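Durklow round table, six months in

I went back and forth on this table for so long that my sister stopped answering my texts about it. Every round table I liked was either tiny or cost more than my car repairs last year, and the Durklow kept popping back up in my searches like it knew something. I finally ordered it one Friday at 5 in the morning (couldn't sleep, credit card was right there) and paid $273 plus shipping. So, was it worth it?

Mostly yes! Let me get the grumpy stuff out of the way first.

The top is shinier than I expected. The listing called it "soft matte" and I would call it halfway to glossy. It's a beige-gray color that I really do love, kind of like a wet beach, but turn on the ceiling lights at night and you get bright spots staring right back up at you. During the day it's fine. If you eat dinner under a strong overhead bulb, though, you'll notice it, and if you're the type who wipes a table and then bends down to check it sideways, oh boy. Smears show. I've made my peace with a dry microfiber cloth after the damp one, and that gets it looking nice for a day or so.

The other grumpy thing is the instructions. There's one sheet, and step 6 shows a bolt that wasn't in my bag. I emailed the company and they sent one out the same week, no arguing, so points for that. The box also had a sticker reading 1564 on it and I spent way too long looking for "part 1564" before I figured out it was just a packing number.

Okay, now the good. The edge is smooth all the way around, no sharp lip to catch your sleeve on, and it's comfy to lean on for hours. I fold all my laundry on it now, which was not the plan, but a round table is kind of great for that. You stand in one spot, turn a little, and everything is in reach. Dish towels and anything striped are my favorite test of a surface, because you can line the stripes up and see right away if you're folding crooked. On my old pine table the fabric would snag on the grain. On this one it slides. Almost too well, if you let a bunched-up corner hang near the edge it'll head for the floor.

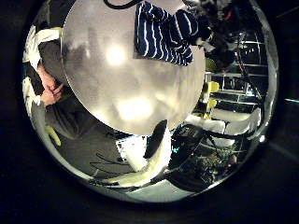
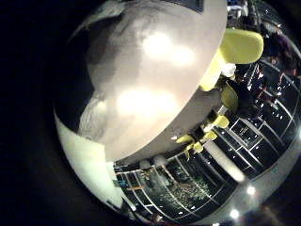
Živko Softić wrote to me after I posted my first impressions to say the shine calms down a lot with a plain cotton tablecloth, and that he leaves one on his Durklow all winter and only takes it off for sewing, when he wants the fabric to slide. He also said to skip spray polish completely, it made his streaky for weeks.

I did try the tablecloth idea. I had an old Cirillo one in the closet, plain oatmeal cotton, and it's a little big but it does kill the glare. The catch is that folding on top of cotton is a whole different thing, everything grips, so now I'm whipping the cloth off every laundry day and putting it back on for dinner. I can live with that.

I also looked hard at the Nikoden before buying, and a neighbor has it, so I've had plenty of coffee at that one. It's heavier and feels more solid when you bump it. The top is duller, which some of you will prefer. But the edge is squared off and it gets me right in the forearm every time, and the color is closer to putty. For me the Durklow wins on comfort and loses a bit on sturdiness. Mine had a small wobble until I tightened everything again in October, and it's been steady since.

Would I buy it again? Yep, same color too. I'd just swap the ceiling bulb for a softer one first, and I'd check the bolts before throwing out the box.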